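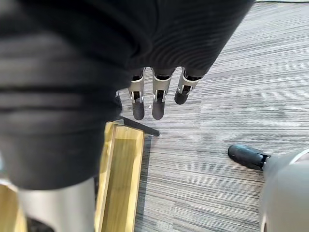 12 Sep 2023
By the Hudon workshop diary

Print this page | E-mail this page

Started on the hand after breakfast. It has had 200 hours since the last proper check in August, and the Usell sheet says to look at the fingertips and the knuckle screws at that point, so that was the morning gone.

Fingertips first. I went over the black rubber on each one with a damp cloth and then a dry one. The thumb gets the most wear because it presses against everything the others pick up. I have put a new tip on the order to Amoah along with a bag of the small screws, 16 to the bag. Last time they took three weeks, so I would sooner have them in the drawer.

Then the screws, finger by finger, with the short driver. One on the middle finger took a quarter turn. The rest were tight. I marked each head with a dot of paint so I can see next time if any has moved. Should have done that at the start.

The sleeve wants thinking about. It bunches up above the wrist when the arm bends, and I don't like it riding down over the base of the fingers. I pulled it back and tightened the tie, which holds it for now. Tastellow sell a shorter one but it is a different cloth and I have no idea how it washes.

We work the hand low down over the carpet for these checks, with the wooden tray under it. Slow moves only, speed turned right down, and one of us standing by with the stop button.

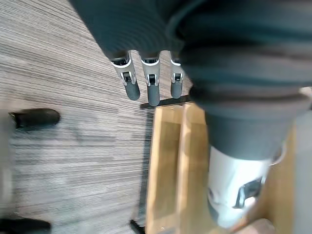 Open, close, open, then the wrist round a little each way, and back to the start position. The plan is to do that 200 times before it goes back to normal work, and I want to split it over two days so the motors get a rest. Next full service is at 2000 hours, when the whole hand comes off.

Other jobs: copy the old settings on to the spare drive, find the second hex key, write the date on the grease tube. The log book is nearly full as well. I have ruled up a few pages at the back until the new one comes.

Lunch was late. Soup again.

This site uses cookies. By carrying on you agree to our use of them. Accept | Find out more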